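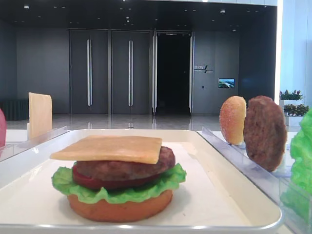
Section 4: Setting up the property register

This section covers first-time set-up of the Vosis property register at a station or sub-station. It applies to found property, seized property and items held as evidence in theft, assault and criminal damage cases. Firearms and controlled drugs are handled under Section 7 and must not be booked in until that section has also been completed.

Set-up needs an administrator account and physical access to the store room. Do it with the store closed to normal business. If the store already holds items booked in on paper, read 4.6 before you start.

4.1 Before you begin

You will need:

- the Vosis terminal, powered on and connected to the station network
- a Kikier label printer with a full roll of tamper-evident labels
- the hand scanner and its cradle
- the station code, issued by the regional office in Trutisum
- the paper register for the current year
- a second officer or member of staff to act as witness

Note: The witness account must belong to a different person from the administrator account. The register will not accept two accounts with the same staff number, even if the names differ.

4.2 Entering the station code

1. Log in as administrator and choose Set-up, then Station.

2. Type the station code exactly as issued. Letters are upper case. There is no space before the digits. The code for the Mokoena Road sub-station, for instance, is entered as MR211.

3. Press Check. The station name and address appear. Compare them with the letter from the regional office. If the address is wrong, press Cancel and telephone the regional office. Do not correct the address on the terminal.

4. Press Accept. The witness is asked to log in.

5. Once the witness has logged in, press Accept again. The code is now fixed.

Caution: The station code is printed on every label and forms part of every exhibit reference. It cannot be changed after the first item has been booked in. A wrong code can only be removed by wiping the register, and every label already printed must then be replaced under witness.

4.3 Setting up stores, bays and shelves

The register records location at three levels: store, bay and shelf. A store is a locked room or cage with its own key or card reader. A bay is a rack or cabinet within a store. A shelf is any flat surface, drawer or hanging rail within a bay.

1. Choose Set-up, then Locations.

2. Press New store. Give the store a short name that matches the sign on its door. Where there is no sign, put one up first.

3. Set the store type. The choices are General, Evidence, Cold and Secure. Wet or blood-stained clothing goes to a drying cabinet, and a drying cabinet is set up as a bay inside an Evidence store.

4. Press New bay and enter a letter. Work from the door, clockwise.

5. Press New shelf for each shelf in the bay. Number from the bottom up. The bottom shelf is always 1, whether or not it is in use.

6. Press Print location labels. Fix one label to the front edge of each shelf, on the left.

7. Walk the store with the hand scanner and scan every shelf label in turn. The terminal shows a green bar beside each shelf as it is scanned. Any shelf without a green bar when you finish has either a missing label or one fixed in the wrong bay.

Note: Up to 36 shelves can be added to a single bay. Larger racks should be split into two bays at an upright and lettered separately.

Note: Do not leave gaps in the lettering for racks you expect to buy later. A new bay takes the next free letter, wherever it stands. The location screen has a free text line for directions such as "behind the door".

Caution: A Secure store must have two key holders on the system before it is opened. If only one is entered, the store shows as Locked to all users, the administrator included.

4.4 Retention periods

Each class of property carries a retention period, after which the item appears on the review list. The periods supplied with the software are defaults and must be checked against your own force policy.

1. Choose Set-up, then Retention.

2. Select a class from the list on the left.

3. Enter the period and choose the start date. For found property the period runs from the date of finding. For seized property it runs from the date the case is closed, and while the case is open no period runs at all.

4. Enter the rank or grade required to authorise disposal.

5. Press Save. Repeat for each class.

6. Print the retention sheet and have it signed by the officer in charge. Keep the signed sheet with the paper register.

Note: Shortening a period does not affect items already on the register unless you tick Apply to existing. Think carefully before ticking this box. At one pilot site the found property period was shortened in October with the box ticked, and 83 items moved to the review list overnight, several of them claimed but not yet collected.

Caution: An item on the review list has not been authorised for disposal. The list is a prompt to look at the case file. Anything connected with an appeal, a coroner's inquiry or an unsolved serious assault or death must be marked Hold on the item screen, with the name of the officer who asked for the hold.

4.5 Setting up the label printer

1. Place the Kikier printer on a level surface within reach of the booking-in counter. Leave a hand's width clear at the back for the fan.

2. Open the lid and fit the label roll with the printed side up. Pull the first label past the cutter and close the lid.

3. Connect the printer to the terminal with the cable supplied. Wireless printing is switched off in this release and should be left off.

4. On the terminal choose Set-up, then Printer, then Find. Select the printer when it appears.

5. Press Test. A label marked TEST - NOT AN EXHIBIT is printed.

6. Scan the test label. The terminal should sound one tone and show the word TEST. If it sounds two tones, the label could not be read. Clean the print head with the dry swab in the lid and try again.

7. Stick the test label inside the cover of the paper register, initial it and have the witness initial it.

Labels are numbered at the factory. When a roll is changed, the terminal asks for the first number on the new roll and the last number used on the old one. Any label spoiled in printing must be recorded as spoiled and kept. A break in the number run will be raised by defence solicitors sooner or later, and the spoiled labels are the only answer to it.

Caution: Never fix a label to the item itself. Labels go on the bag, box or tie-on tag. The adhesive lifts paint and ink and will damage fingerprints.

4.6 Bringing in items from the paper register

Items already in store must be brought across before any new item is booked in. Allow enough time to finish one store in a single session - a store left half done has to be started again.

1. Lock the store to all but yourself and the witness.

2. Choose Items, then Bring in. Select the store.

3. Take the first item from bay A, shelf 1. Read out the paper register number. The witness finds the entry and reads back the description.

4. If the description matches the item, enter the paper number, the case number and the class. Leave the old label in place.

5. Print the new label and fix it beside the old one. It must not cover any writing or cross a seal.

6. Scan the new label, then the shelf label. The item is now on the register.

7. Mark the paper entry with a V and both sets of initials.

8. Carry on to the end of the shelf before moving to the next.

If an item has no paper entry, choose Unmatched. Describe it plainly, without guessing at the case it came from, and place it on a shelf set aside for the purpose. If a paper entry has no item, leave the entry unmarked. When every store has been done, the unmarked entries are the missing list, and this goes to the officer in charge the same day.

Note: Do not open sealed bags to check contents. Describe what is written on the bag and add the seal number.

Caution: Cash is counted on entry even when sealed amounts are written on the bag, and this is the one case in which a seal may be broken during bringing in. It must be done under a camera, with both people present, and the item resealed in a new bag with the old bag inside it.

4.7 Checking the set-up

1. Print the Station summary and check the code, stores and key holders.

2. Log in with an ordinary account and try to open Set-up. The option should be grey.

3. Book in a dummy item, move it to a second shelf, book it out and return it. Check that all of the movements appear on the item history with the right names.

4. Mark the dummy item Closed - test. It stays on the register for good, as does everything else.

5. Remove the administrator card and put it in the station safe.

The terminal locks after 3 failed log-ins. To unlock it, follow 9.2.

Set-up queries go to Keith Donnelly at the regional office. Faults with the printer or scanner go to Nikau Ashby, quoting the serial number on the base of the unit.

Section 5 covers day-to-day booking in.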